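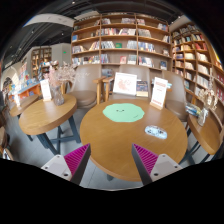
Plomora table-clearing set

Recordings of small tidying jobs in shops and cafés, made with a hand-held gripper. Kept by Atieno Kinyua and Wekesa Mbwambo.

Episodes: 1,278
Usable after checking: 1,123
Gripper fingers: 2

The question is whether a machine can tidy a café table yet. Our answer so far is no – not without someone standing by. Flat things such as mats and cards are the hardest to pick up.

Not covered: wiping, stacking chairs, shelving books.

Last updated Jun 28, 2019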